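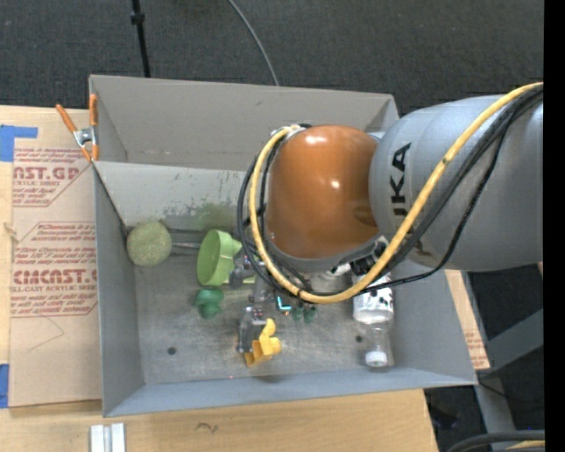 Can a robot clear out a junk bin yet?

Board: Shop and Home Automation
287 views, 8 replies

rtshabalala
Question for people who work with these things. The arm in the picture is a KUKA over a cardboard bin with a funnel, a bottle, a fuzzy ball and a few plastic bits in it. My garage has a dozen bins like that. How far are we from a machine that can empty one and put everything where it goes?

fergal_d
Depends what you mean by empty. Getting stuff out is mostly there if you give it time. Putting it where it goes is a different job and I haven't seen it done well outside of a demo.

parvaneh_e
I'd say the getting out part isn't there either. Two fingers on a clear bottle is still a headache. Depth cameras look right through clear plastic and you get a hole in the data where the bottle should be.

fergal_d
That was true when I started. We run clear bottles at Vahidi all day. You stop relying on depth alone and train on regular color images too.

parvaneh_e
All day on one bottle shape, or mixed with whatever else got tossed in?

fergal_d
Mostly one shape. OK, fair.

mkazemi
The funnel would worry me more than the bottle. Grab it by the spout and it swings. Grab the wide end and you need a gripper that opens far enough, or you pinch the rim. A kid would get it right the first time.

Also look at the cables on that arm. Ours are routed about the same way and they limit how far I let the wrist turn.

shop_rat_3601
Nobody is going to put an industrial arm in a garage to sort funnels. Buy shelves.

rtshabalala
I have shelves. The bins are on them.

shirin.rezaei
I do packing at a small parts place and we tried a Urex cell in August. It handled boxes fine. Loose returns were bad. It would go for the same piece 3 times, miss, and call for a person. We kept it on boxes and I still do the returns by hand.

So my answer for a garage is no, for now. Cost aside, you'd be standing next to it the whole time.

mkazemi
Same piece over and over sounds like a settings problem. Did they have it set to skip after a miss?

shirin.rezaei
I asked for that and was told it was coming in an update. We're still waiting.

rtshabalala
Thanks all. I'll do the first shelf myself this weekend and check back in a year or two.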